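Ticket 1008: Two-handed wiping task drops or bursts the balloon
Project: Drirodano (household chores, soft objects)
Opened by: Kelly Lacerda
Assigned to: Ehab Hegazy
Priority: Normal
Status: Open, partial fix in place
Opened: 6 Oct 2026

Problem as reported

The wiping routine works on hard objects and fails on soft ones. Mugs, bowls and the plastic pitcher all pass. When we switch to a balloon, which we use as a stand-in for anything thin and light, one of three things happens. The balloon rolls off the towel, the tissue tears and stays stuck to one finger, or the balloon pops.

We need this sorted before the Sandley visit in January. They want to know if the robot can wipe down and put away the kind of things people have in a kitchen or a nursery, and a good part of that is light and slippery. I would like to give them a straight answer even if the answer is no.

Steps to reproduce

1. Lay the towel flat on the table and put the balloon on it with the knot toward the robot.
2. Hand the robot one tissue.
3. Start the wiping routine with the default grip settings.
4. Wait for the second pass. The first pass is usually fine.

Expected: robot wipes the top of the balloon from end to end and sets the tissue down.
Seen: see above.

Kelly Lacerda

Comment 1 - Ehab Hegazy

Reproduced on the first try. It rolled away from the right hand and went off the far side of the table. On the next try the tissue tore.

Can you tell me which version of the grip file you had loaded? The one on the shared drive is not the one on the robot. Mine says 358 at the top.

Comment 2 - Kelly Lacerda

Mine says 358 too. Same file, so that is ruled out.

Comment 3 - Ehab Hegazy

Looked at the logs. The contact threshold is set to 700 in the default profile. That is raw sensor units, so don't read it as grams or anything else. On a mug the fingers reach that number as soon as they touch. On a balloon they never do, because the surface gives way. The hand keeps closing and waits for a signal that doesn't come. Either the balloon squirts out sideways or it bursts.

I don't think this is a fault in the hands. The software is asking the wrong question of a soft object.

Tried so far:

Lowered the threshold by half. The fingers stop earlier and there has been no burst since. The balloon still rolls.

Lowered it again. Now the fingers stop in the air before they touch anything. Too sensitive, went back up.

Slowed the approach. Helps with rolling, but one wipe takes so long that you could do the whole shelf by hand in the meantime.

Changed from the smooth mat to the dark gray towel. Biggest improvement of the lot. The towel holds the balloon in place much better than the mat did. 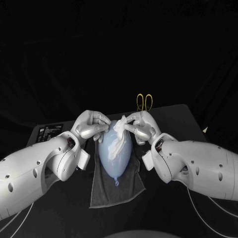

The tissue is the next thing to fix. The routine treats it as a flat sheet that stays where it is put. In practice it bunches up after the first contact, and from then on the robot has a wrong idea of where the edge is. It wipes with bare fingertips and reports success. I would call that the more serious bug of the two, because a burst balloon at least shows up in the log.

Comment 4 - Magdy El-Sayed

Could you use a cloth in place of the tissue? Most people at home would use a cloth.

Comment 5 - Ehab Hegazy

Yes, and it is easier. A folded cotton cloth keeps its shape and the camera finds it every time. But Kelly's list says tissue, and people do grab a tissue or a paper towel. I would like to keep both in the test and report them on separate lines.

Comment 6 - Mounir Abdelaziz

Please check the wrist cables while you are in there. We had a loose connector on the Thibodeaux job that gave low readings on one hand only. It looked just like a software problem for a week.

Comment 7 - Ehab Hegazy

Checked both wrists, reseated everything. Readings on the left and right hands agree now to within what I would expect. They were slightly apart before, so it was worth doing. No change in the rolling.

Comment 8 - Ehab Saber

I wrote the original two-hand mode, so some background. The left hand was never meant to wipe. Its job is to stay near the object and block it from moving while the right hand works. In the current build both hands follow the tissue, and I think that came in by accident when the modes were merged. If both hands chase the tissue, nothing is holding the object.

Try setting the left hand to "guard" in the task file. It is still in there, just not on by default.

Comment 9 - Ehab Hegazy

Set the left hand to guard, kept the lower threshold, kept the towel. Much better. The balloon stays put through the whole wipe in most runs. It still drifts toward the knot end if the right hand starts too far back, so I moved the start point forward.

Tissue tracking is still wrong after it bunches. For now I have the routine stop and look again after each stroke. If it can't find the tissue it says so and quits. That makes it slower, but it no longer claims to have wiped something it hasn't.

Comment 10 - Kelly Lacerda

Ran it this afternoon with the new settings and I agree, it's a lot steadier. I did get 2 runs where it quit with "tissue not found" while the tissue was right there in its fingers. I can live with that for the visit. A false stop is easy to explain to a customer.

On the larger question, what should I tell Sandley? They will ask if it can do the chore.

Comment 11 - Ehab Hegazy

I would tell them this. Wiping a hard object that someone has set on a table: yes. Wiping a soft, light object: yes if it sits on something with grip, and slowly. Picking the object out of a full sink or a toy box, wiping it and putting it back: no, and I would not promise a date. A person does all of it without looking and can talk on the phone at the same time.

The Flament people asked the same thing about their packing bench. I gave them the same answer, and they are going ahead with the hard parts only.

Comment 12 - Magdy El-Sayed

Fine with me. Please put the settings in the shared file so the next person doesn't start from the defaults.

Current settings (soft object profile)

Surface under object: towel
Left hand: guard
Right hand: wipe, start point moved forward
Contact threshold: half of default
Approach speed: default
Recheck after each stroke: on
Stop if tissue not found: on

Still to do

Tissue tracking after bunching - Ehab Hegazy
False "tissue not found" stops - Ehab Hegazy
Make guard the default for the left hand in two-hand mode - Ehab Saber
Separate test lines for cloth and tissue - Kelly Lacerda

Leaving this open until the tracking fix is in. The rolling problem can be treated as closed unless it comes back on a different surface.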